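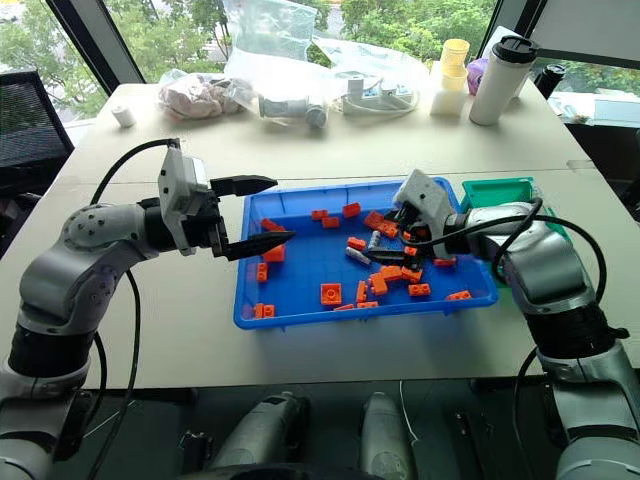
Ffion Ifans maintained at the morning handover that the cable on the left arm should be tied back further along the lower segment, and that the present loop over the wrist housing would sooner or later foul the elbow. The remark was noted in the cell book and the point was taken up before any other work.

Dec 22, 2023. Orndale, Kunness cell.

The cell was placed in hold at the start of the shift. I checked the left loop with the wrist turned to both ends of its travel. It cleared the elbow joint each time, with less room on the inward turn than I should like. The tie was moved 40 mm towards the base and the travel repeated. The clearance is better. Ms Ifans would prefer a proper clip, and one has been requested from Sirex, who will not now deliver before the new year.

The fingers on both grippers were wiped down and the screws tested with the small driver. Two on the right gripper took a slight turn. None on the left did. The wear on the right finger pads is within the limit set in May, but the entry should be read together with the last one, as the rate has gone up since the orange bricks came into use.

Zero positions were then taken for both arms. The left agreed with the stored values. The right was out at the wrist by a small amount and was set again in accordance with the Quintanilla procedure, section 2. The procedure still refers to the old tray and the wording ought to be corrected. I have written to the office on this matter before.

The blue tray was put back to its marks and the slow run begun, the left gripper waiting open at the side of the tray while the right went down among the bricks. Force readings were saved under the usual heading. Grey pieces are to remain in the mix until further notice.

Outstanding: cable clip for the left arm; one spare pair of finger pads to be drawn from stores; the key to the lower cabinet, which was not on its hook this evening.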